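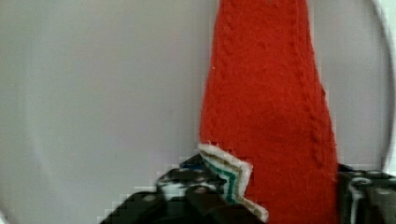 4.2. Presupuesto y planificación del equipamiento

Figura 3. Prendas de distinto tejido antes de la separación: punto rojo, tela blanca con zigzag verde azulado y tostado, y telas oscuras con dibujo blanco.

Quien haya tenido que defender una compra ante su propio departamento sabe que el precio del brazo es apenas el comienzo de la conversación. En nuestro caso, la partida inicial era de 3.415 euros para pinzas y repuestos, y con ella pedimos ofertas a Gutley y a Troncoso. La segunda salía algo más cara, pero incluía tres juegos de dedos de recambio – un detalle que Milagros Rivadeneira insistió, con muy buen criterio, en valorar aparte.

El género de punto, como el rojo de la Figura 3, tiene una superficie suave y con pelusa, y los bordes deshilachados de la tela en zigzag nos llevaron a reservar también dinero para limpieza. Calculamos 192 horas de uso por juego de dedos y un plazo de entrega de siete semanas, que conviene contar desde la firma del pedido y no desde la primera llamada. Bautista Sosa preparó la hoja de costes en agosto, y a ella remitimos al lector que quiera adaptar las cantidades a su propio taller.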